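Torura open lab, Furkdale, Thursday afternoon

The Torura visit was sold to us as a look at kitchen work for robots, and by the time our group got upstairs the arm on station two had stopped with an error and was holding a jar of paprika at shoulder height. It held it very well. Getting it to let go took eleven minutes and a phone call.

The fault, we were told, was a force sensor that had drifted overnight. The arm thought it was still squeezing too softly, so it squeezed harder, then tripped its own limit and locked. The log showed 252 clean picks before that. The emergency stop did its job, except that on the Tagle controller it also freezes the fingers shut – a point the engineers plan to raise with the supplier.

Since May the safety sheet has asked for a zero check every morning. Thursday's box was blank. We moved on to the hand-held grippers, which have no motors to sulk, and then to coffee, which was served by a person.

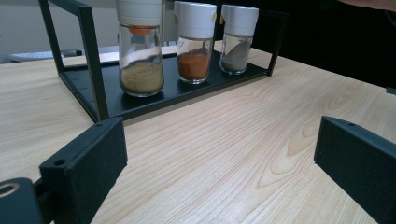 Three spice jars on their rack, between the gripper fingers.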